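Laltix Gestión de Espacios
Centro de soporte a residencias y centros de día
Inicio Mis solicitudes Base de conocimiento Estado del servicio Contacto

Solicitud: sustitución no conforme de textiles de separación, sede Pedano
Estado: Resuelta, pendiente de cierre administrativo
Prioridad: Media
Solicitante: Ezequiel Huerta, Dirección de Servicios Generales, Residencia Montoya
Responsable asignada: Valquíria Moura, Soporte de Segundo Nivel
Fecha de apertura: 3 mar 2024

Descripción inicial del solicitante

Por la presente se comunica que, tras la última retirada de cortinas para lavado, el sistema de inventario textil muestra como «en lavandería» varias piezas que ya se encuentran colgadas en la sede Pedano. La discrepancia impide generar la orden de reposición del segundo turno, dado que la aplicación rechaza cualquier pedido mientras existan piezas sin devolver. Se adjunta el mensaje recibido:

No es posible tramitar la reposición. Existen artículos pendientes de recepción. Código 82.

Se ha cerrado y vuelto a iniciar la sesión en dos equipos distintos, con idéntico resultado. Se solicita la corrección del inventario o, en su defecto, autorización para tramitar el pedido por vía manual.

Respuesta de Valquíria Moura

Estimado señor Huerta:

Se acusa recibo de su solicitud. El código 82 indica que el albarán de salida de la lavandería no ha sido conciliado con el de entrada en la sede. Rogamos nos facilite el número de ambos albaranes y nos confirme si la recepción se efectuó mediante lectura de etiqueta o mediante alta manual.

Asimismo, le rogamos que no dé de baja ninguna pieza hasta nueva indicación. Las bajas realizadas con el albarán abierto duplican el registro y requieren la intervención del proveedor de la base de datos.

Respuesta de Ezequiel Huerta

La recepción se efectuó mediante alta manual, al no reconocer el lector las etiquetas de las piezas procedentes de Brurska. Las etiquetas anteriores se leían sin dificultad. Se remiten los albaranes por el canal habitual.

Se nos ha pedido igualmente indicar el modelo de cortina afectado, dato que no figura en el albarán de Brurska, donde consta únicamente «cortina lisa».
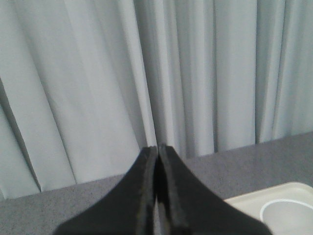 El catálogo textil de la sede distingue entre los modelos por color, acabado y tipo de caída, y cada combinación tiene asignada una referencia propia. La pieza colgada junto a la mesa gris moteada es de color gris pálido con un leve matiz verde azulado, de tejido liso y mate, y cae en pliegues verticales largos. Entendemos que corresponde a la referencia «gris agua», si bien en el alta manual se consignó «gris perla» por ser la primera opción del desplegable.

Nota interna, I-seul Yang, Soporte de Datos

Revisados los albaranes. Se confirman dos incidencias independientes.

Primera: las etiquetas de Brurska utilizan un prefijo que no está dado de alta en la tabla de lectores de Pedano. En la sede central el prefijo se incorporó en diciembre; el cambio no se propagó.

Segunda: el alta manual con la referencia «gris perla» creó registros nuevos en lugar de cerrar los existentes. El sistema mantiene abiertos los de «gris agua» y bloquea la reposición.

Acciones realizadas: alta del prefijo, anulación de los registros creados por error y conciliación de los albaranes. No se ha modificado el histórico de lavados.

Respuesta de Valquíria Moura

Estimado señor Huerta:

Se ha corregido el inventario de la sede. Para completar la comprobación, le rogamos que:

1. Cierre la sesión en todos los terminales de la sede.
2. Sincronice el lector desde el menú Mantenimiento.
3. Lea la etiqueta de una pieza de Brurska y compruebe que figura como «en uso».
4. Genere de nuevo la orden de reposición.

Si el código persistiera, responda a este mismo mensaje sin abrir una solicitud nueva.

Respuesta de Ezequiel Huerta

Efectuada la comprobación. El lector reconoce las etiquetas y la orden ha quedado tramitada. Se solicita que la opción por defecto del desplegable quede en blanco.

Nota de Stela Ursu, Coordinación de Producto

La petición relativa al desplegable se registra como mejora de nivel 3, sin fecha comprometida. Se remite copia a Cauã Brito para la actualización de la guía de alta manual.

Artículos relacionados
Conciliación de albaranes de lavandería
Prefijos de etiqueta por proveedor
Alta manual de piezas textiles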